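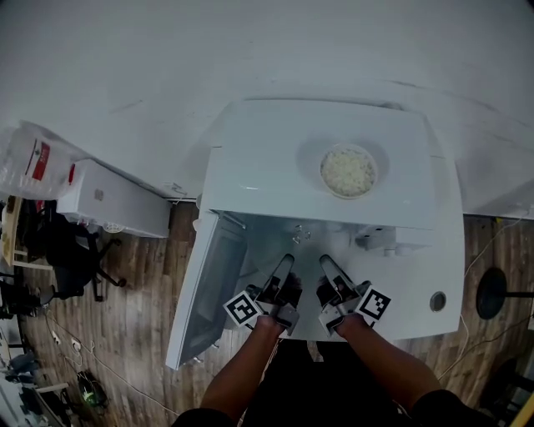

Leftovers are where most of us stop thinking about food safety, and so they are where I like to begin this unit. We spent the last session on raw meat and cutting boards, and you were all very good about it, but the food that trips people up at home is usually the food that has already been cooked once. Take a bowl of plain white rice set down on top of the microwave with the door hanging open, which is a thing I see in my own kitchen more than I would like. Rice feels harmless. It has no smell to warn you, it looks the same at noon as it did at breakfast, and we tend to forget it's there while we see to everything else.

What we are dealing with is a bacterium called Bacillus cereus. It lives in soil and gets onto the grain in the field, and it makes spores — think of them as seeds with a very tough coat. Boiling kills the growing cells but a good many of the spores come through it. If the cooked rice then sits at room temperature, the spores wake up, the bacteria multiply, and some strains leave behind a toxin that causes vomiting within a few hours. Please underline this next part in your notes: reheating does not destroy that toxin. You can heat the rice until it steams and still be sick.

The temperatures you need

The danger zone, as we use it in this course, runs from 40 to 140 degrees Fahrenheit. Cooked food should not spend more than two hours in it, or one hour if the room is above 90 degrees. Reheated leftovers should reach 165 degrees all the way through. Those of you moving on to the food handler's certificate with Olga Sarmiento in October will meet a stricter two-stage cooling rule for commercial kitchens, and she will want it word for word, so don't let my home version push it out of your heads.

Cooling rice at home

Spread it out in a shallow dish, no more than two inches deep. A deep pot of rice holds its heat in the middle for a surprisingly long time, as Severino Campos showed us so nicely with his thermometer (thank you again, Severino, and I do still have your lid). Once it has stopped steaming hard, cover it and put it in the refrigerator. You don't have to wait for it to go cold. Eat it within three or four days, or freeze it.

Reheating

Microwaves heat unevenly. Sprinkle a spoonful of water over the rice, cover it loosely, stir it halfway through, and let it stand a minute or two before you check the middle.

For next time

Read pages 11 to 20 of the course packet and look over the chart on page 176 of the textbook. Then write a paragraph on how you cool one dish you make often — soup, beans, whatever your family eats. Shobha Nadar has kindly offered to bring her notes on lentils. We meet in room 402 as usual.

Itziar Robles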